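## 3. Trying out the Truller hand-held gripper kit

Group: Daryna Moroz, Danilo Manalastas, Valdir Barbosa
Supervisor: Marlene Portela

Truller is a kit sold by Treludar for recording hand-guided grasping tasks. The user holds the gripper, does a household job with it, and the camera on the tool records each attempt. The lab bought 2 kits in November and asked us to check whether they would suit the second-year course.

### 3.1 Setup

Assembly took one afternoon. The printed guide skips the step where the camera cable is clipped to the handle, so we had to redo that part. Calibration uses a paper sheet and worked the first time on one kit. On the other, the software lost the connection until Valdir swapped the cable.

### 3.2 Task

We chose towel folding because cloth is harder to grip than boxes or cups. Each attempt began with a towel on the table beside a storage basket. We recorded 111 attempts and kept 101. The rest were dropped for missing video or because the person holding the tool stopped early.

### 3.3 Results

Thick folds were easy to pick up. Single layers were not, and the fingertips often slid over the hem. Daryna got better results by coming in at a low angle, which is hard on the wrist after a while. The files for all the kept attempts took up roughly 593 MB after compression, so storage is not a concern.

The export tool only writes one file at a time. Danilo wrote a short script to get around this (Appendix B). We emailed support on a Sunday and had a reply the next morning saying batch export is planned, with no date given.

### 3.4 Recommendation

We would buy the kit again for the course, with spare cables and softer fingertip pads. Students should work in pairs and trade places often.
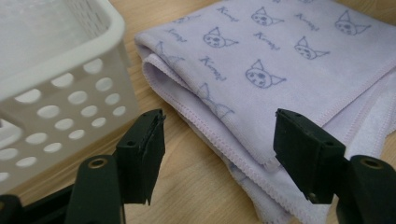
*Figure 4. Gripper fingers open over the folded cat-print towel, basket at left.*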